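Notebook, handheld demos, November

9:40. Clumska grippers, both sides, new firmware on the left one. Task is still the bag: take it off the board, put it down, let go. Sverre Skjelbred wants 400 clean demos before the arm in Korkport sees any of it. We're at 283. Some of those won't survive the trim.

Setup, in the order I did it

1. Charge check, both fine. Right hand cable still wants to wrap round my wrist. Velcro tie on order.

2. Map the room first. Slow lap, tags in view, no quick turns. First map was rubbish near the glass door, did it again with the lights up and it closed.

3. Jaw zero. Open full, close full, open full. Left reads 2 mm short at closed, wrote the offset in the config this time insted of in my head.

4. Start pose. Stand facing the whiteboard, both grippers up, jaws open, hold for a slow count of three, then go. Bag with the green thing in it taped at the usual spot. If you start with the tags turned away the tracker takes ages to settle and we lose the front of the episode.

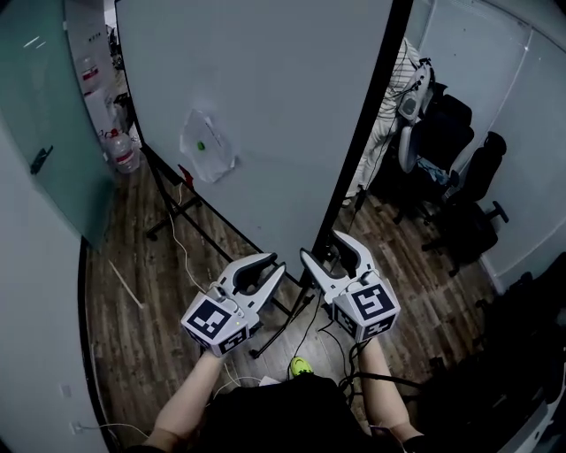 5. Pull from the top corner of the bag, not the middle. Tape lets go in one piece that way. Middle grab stretches the plastic and the jaw width trace goes all wobbly.

6. Say "end" out loud, then press. Pressing while still moving has cost us 21 episodes so far, all mine I think.

Results so far

Morning batch: 24 recorded. Tracking dropped in the last few, always when I came in low and close to the board. Guess is not enough texture down there, just floor planks. Tried coming in from higher up, better. Will ask Anselmo Cusi if the Pruvitz filter can bridge a gap that short or if we just bin them.

Grip force is the other thing. I squeeze way harder than the arm needs to. Anselmo's replay of yesterday's set had the jaws crushing the bag flat every time. Need to practise a lighter close, or cap it in software. Prefer cap. People get tired and squeeze.

After lunch, second pair of hands on the headset and backpack rig, me on the handhelds. Wide lens picks up everything so keep an eye on what's between the jaws when you set off. 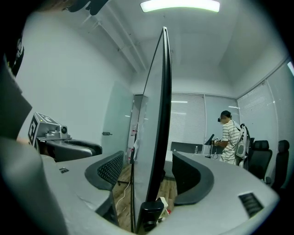

Štěpánek script chokes if two sessions share a start minute, so stagger them, and rename before upload, not after. Did it after. Took most of an hour to untangle which folder was whose.

Left lens needs a wipe, colour looks milky on playback. Check it agian with the blinds fully shut.

To do
- cap on jaw force, ask Sverre what number the arm wants
- new tape, this roll is nearly gone
- redo the low approaches from higher up
- offset for left jaw into the shared config, mine is local only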